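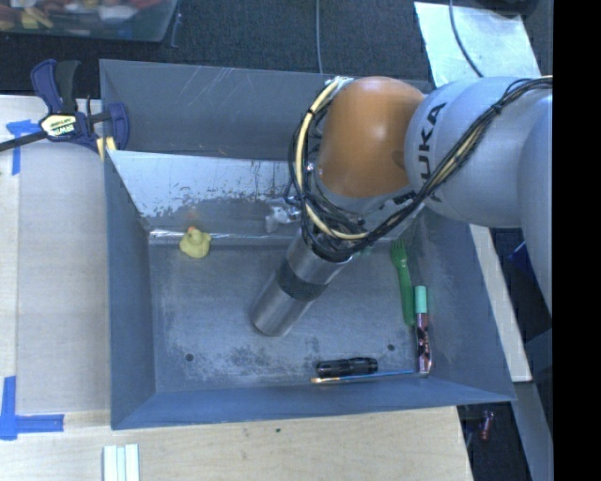 Search the help pages Go

Reading time: 2 minutes

Giving evidence at an inquest, can I ask for my name to be kept out?

Hello all, I hope this is the right section. I've had a letter from the coroner's office asking me to be a witness at an inquest into a death at the Heltport ferry terminal, where I used to work. I didn't know the poor man but I was on shift that night and gave a statement at the time. I don't mind going, I'd like to help his family if I can, but I'm dreading my name being in the paper (it's a small town and people do talk!). Can I ask to be anonymous? And will I have to stand up in front of everybody? The letter came on Wednesday and I've read it so often it's going soft at the folds.

Nesrin Ağca

Sibel Kaplan

Oh Nesrin, I do feel for you, I was in the same boat a few years back. You can ask, but it's up to the coroner, and simply not wanting to be in the paper usually won't be enough. They'll want a proper reason, such as a real worry for your safety. Write to the coroner's officer as soon as you can, put your reference number at the top (mine was 1592, I can still recite it) and explain what you're afraid of. Ask about screens or a video link too, as those are separate from anonymity and you might get one without the other. And do ask whether your statement could simply be read out – if no one disputes it, you may not need to go at all. I sat down the whole time, by the way, and the coroner was very kind.

Yalçınkaya

Reporters hardly ever turn up to ours. Claim your bus fare back, keep the ticket.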